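Notes on the hill above Velley now 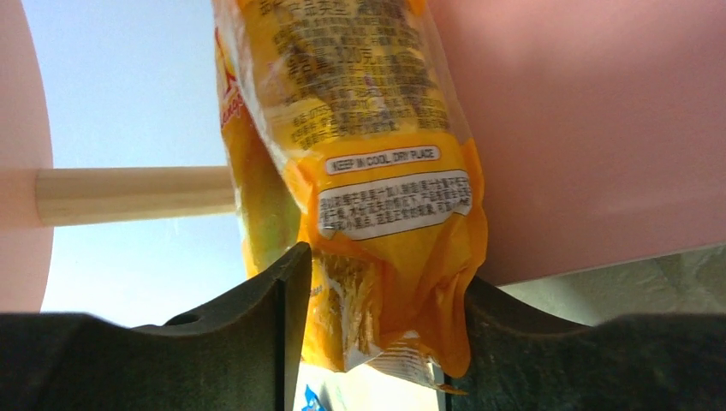 Velley, July 8, 2022

I've been meaning to write about the hill for months, and I keep putting it off, partly for lack of time and partly (well, mostly) from not knowing where to begin. So I'll begin with the fence. When we moved up here, there was red tape strung along the whole north side of the road, with the little skull signs every few yards, and you got so used to it that you stopped reading them. My kids learned to ride their bikes beside that tape!

Last November the clearance crew finally came up from Pundstead, 11 people and two very patient dogs. Tzu-hsuan Tsang ran the team, and she was kind enough to come to the school and answer every question the children had, including several about whether the dogs got paid. They worked in narrow lanes, on their knees, and on a good day they might finish a strip no bigger than my kitchen. By spring they had taken out 296 mines and 13 old mortar shells, almost all of them from the slope below the Insaurralde orchard.

The upper pasture is open again, and I walked it with my neighbor last week. She hadn't set foot there since she was a girl, and she went slowly and held my arm the whole way. The Winon side is still closed, and they tell us it will be another year at least, so please, if you're visiting, stay on the road over there.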